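Plella 848 Under-Bench Dust Extractor
Installation and Set-up Guide

Section 4: Positioning the unit and connecting the hose

Read Section 2 (Electrical safety) before starting. The work in this section is done with the unit switched off at the wall and the plug removed from the outlet. Allow a clear space on the floor beside the bench for the motor housing and the collection drum.

4.1 Before you begin

Check that the bench top is level in both directions. A bench that leans toward the motor side will load the rear castors unevenly, and the drum seal may not close.

You will need:
Phillips screwdriver, No. 2
7 mm hex key (supplied)
Tape measure
Pencil
Foil tape (not supplied)

Note: Cloth tape is not suitable for the hose joints. The adhesive softens in summer and the joint will leak.

4.2 Positioning the motor housing

1. Roll the housing under the bench with the exhaust grille facing the open side of the room.
2. Measure the gap between the top of the housing and the underside of the bench. The minimum clearance is 191 mm. If the gap is smaller, fit the bench risers (Tallarum part, sold separately) before going on.
3. Lock both front castors by pressing the grey tabs down.
4. Push the housing firmly from the side. If it moves, release the castors, turn them outward and lock them again.

Caution: Do not place the exhaust grille against a wall, curtain or stack of material. The motor will overheat and the thermal cut-out will trip.

4.3 Keeping the bench top clear

The hose arm swings over the rear half of the bench when the intake hood is being adjusted. Before fitting the hood, move stock and offcuts out of its path. Small pieces are best kept in an open metal bin with sloping sides, set down flat on the bench top. Soft bags and cardboard trays tend to collapse or slide when the hood passes over them.

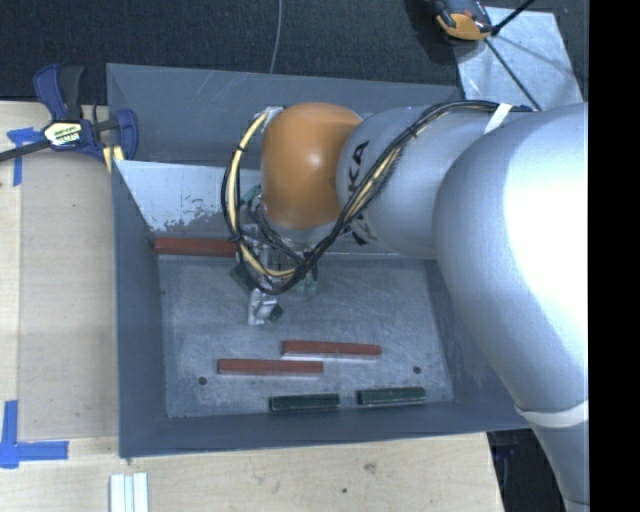 4.4 Fitting the flexible hose

1. Slide one Grindden clamp over each end of the hose. Leave the clamps loose.
2. Push the plain end of the hose onto the motor inlet until it meets the collar.
3. Turn the clamp so that the screw faces the front of the bench, then tighten it by hand.
4. Finish with the screwdriver – two full turns past hand-tight is enough. Over-tightening will split the plastic inlet.
5. Push the ribbed end of the hose onto the intake hood and repeat steps 3 and 4.
6. Wrap both joints with one layer of foil tape.

Note: The hose should hang in a single shallow curve. If it kinks, shorten it by cutting between the ribs with a sharp knife.

4.5 Fitting the filter

1. Release the two latches on the drum lid and lift it off.
2. Seat the Marciniak cartridge on the centre post with the arrow pointing up.
3. Fit the wing nut and tighten it by hand only.
4. Wipe the rim of the drum, replace the lid and close both latches.

Caution: Never run the unit without a filter. Fine dust will be blown back into the room, and damage to the fan is not covered by the warranty.

4.6 First run

1. Plug the unit in and switch it on at the wall.
2. Set the dial to 2 and press the green button.
3. Let the motor run for 7 minutes with nothing at the hood.
4. Pass your hand along both hose joints. If you feel air moving, stop the unit, unplug it and re-tape the joint.

A faint smell during the first run is normal. If it persists on the second run, stop using the unit and see Section 9, Faults.

Section prepared by Anouk Peeters, technical documentation.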